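Saving or replacing the Drumcombe Baths: your questions answered

We have had so many letters, phone calls and kind words over the garden wall since the plans went on show that it seemed best to gather the usual questions in one place. If yours isn't among them, do drop us a line, and please forgive us if the reply takes a little while.

What is being proposed?

The council owns the old Drumcombe Baths on Skolholm Road, which closed to swimmers when the boiler failed and have stood shut ever since. There are two plans on the table. The first, drawn up by Brisell, would take the whole building down and put a public square in its place, with trees, seating and a small covered market. The second, from Coman, keeps the pool hall and the tiled entrance and turns them into an indoor sports hall with a café at the front.

Which plan does this group support?

We would dearly like to see the pool hall kept, and most of us make no secret of it. But we set this page up so that people on every side could find the facts without wading through all 317 pages of the council's report, and we have tried hard to be fair to the square as well. Some of our own members prefer it!

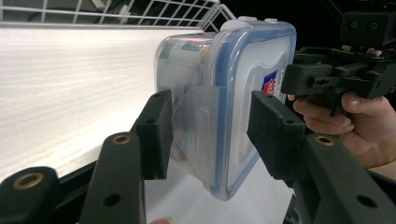
Clip-top storage box with a blue-rimmed lid.

Is the building listed?

No. It was put forward for listing some years back and turned down, mainly on account of the changing rooms, which were rebuilt rather badly after a fire. It is on the council's local list, and that means its history has to be weighed up when a planning application comes in. It doesn't stop the building being demolished, I'm afraid, although a good many people believe it does.

How many people have had their say so far?

The council received 3,678 replies to the first round, a splendid number for a town of our size. Of those, 582 came in on paper, many with extra sheets pinned to the back — stories of learning to swim, first jobs at the ticket window and at least two proposals of marriage in the shallow end. All of them are being kept by the town archive.

What would happen to the car park?

Under the Brisell plan the car park goes underground, with 90 spaces. Under the Coman plan it stays where it is and is resurfaced, with the entrance moved away from the school crossing. Blue Badge bays are included in both, close to the doors in one case and beside the lift in the other.
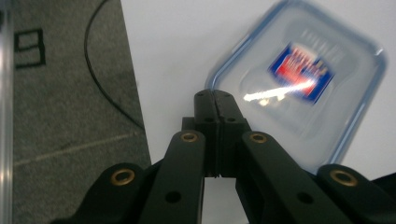

Who is paying for all this?

Both plans lean on the sale of the old depot land next door, and neither can begin until that sale has gone through. The sports hall would also need a grant, which has been applied for but not promised. The square would cost less to build, though the council would be looking after the trees, paving and lighting for good, and we have asked for those yearly costs to be published alongside the rest.

Can I go inside and have a look?

Not at the moment, sadly. The roof over the deep end isn't safe. Kauko Keskinen, who was the baths engineer for many years and knows every pipe in the place, gives an illustrated talk at the library from time to time, and it really is the next best thing. Bring a cushion, as the chairs are hard and he does like to answer every question in full.
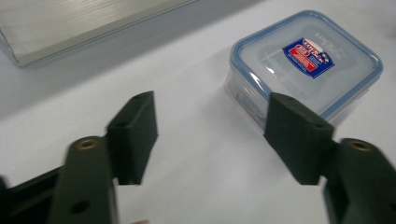 Page last changed: November

When will a decision be made?

The planning meeting has been put back once already, so we are wary of making promises. It will be held in the town hall at 7 pm, and the public may sit in. Anyone who wants to speak must give their name to the clerk beforehand, and each speaker gets three minutes.

Is it too late to comment?

Not at all. The second round is open, and you may write again even if you replied to the first. Forms are at the library and the town hall reception, or you can simply send a letter marked "Baths site" with your name and address on it. Do say which plan you are writing about — quite a few letters last time left that out, and they had to be counted as general comments.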